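Chapter 4
Sharing the Kitchen: Automation and the Reorganization of Support Work

Learning objectives

After reading this chapter, you should be able to:
distinguish a task from a job when assessing the effect of automation;
identify residual work and explain how it is allocated;
describe how a change in pacing alters the load on staff;
draft a basic handover procedure for a work area shared by staff and a manipulator.

4.1 Tasks and jobs

Chapter 3 dealt with fixed automation, in which the machine occupies a guarded cell and the worker stays outside it. This chapter deals with mobile and counter-level manipulators placed in rooms that were designed for people. Staff kitchens, utility rooms and small production kitchens are common sites. The tasks are short, the objects vary, and the worker and the machine use the same sink.

A job is a bundle of tasks held by one person under one set of conditions. Automation rarely removes the bundle. It removes or changes individual tasks, and the employer must then decide what happens to the remainder. A kitchen attendant's job at the fictitious-sounding level of a position description may read "cleaning and tidying". A task analysis of the same job will list rinsing, wiping, sorting, restocking, reporting faults and answering questions from other staff. 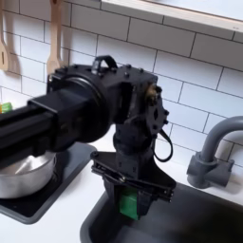

The running case in this chapter is Clerkik, a contract catering firm that introduced manipulators at its Lagos site in August under a project named Platora. The task analysis prepared before installation listed 49 tasks. Of these, 20 were judged suitable for the manipulator without changes to the room, and 29 stayed with the attendants.

4.2 Residual work

Residual work is what is left after the suitable tasks have been assigned to the machine. It tends to be irregular. At Clerkik it included clearing blocked drains, handling broken glass and returning dropped items to the counter. None of these tasks was new, but they now made up a larger share of the shift, and the attendants' pay classification had been written for the old mix.

A second category, support work, exists only where the machine does. Attendants checked gripper fingers for food residue, kept cables clear of the work area and recorded stoppages in Radar, the site's fault log. Support work is easily left out of a labour estimate. Clerkik allowed 40 minutes per shift for it after the first review; the original estimate had allowed none.

4.3 Pacing

When an attendant works alone, the order of tasks is at the attendant's discretion. A shared counter limits that discretion. The worker must wait for the manipulator to finish, or stop it and accept a restart. Either choice has a cost, and the procedure should state who may make it. Section 4.4 sets out the handover rules used at the Lagos site and the changes made to them at the attendants' request.

Key terms: handover, pacing, residual work, support work, task analysis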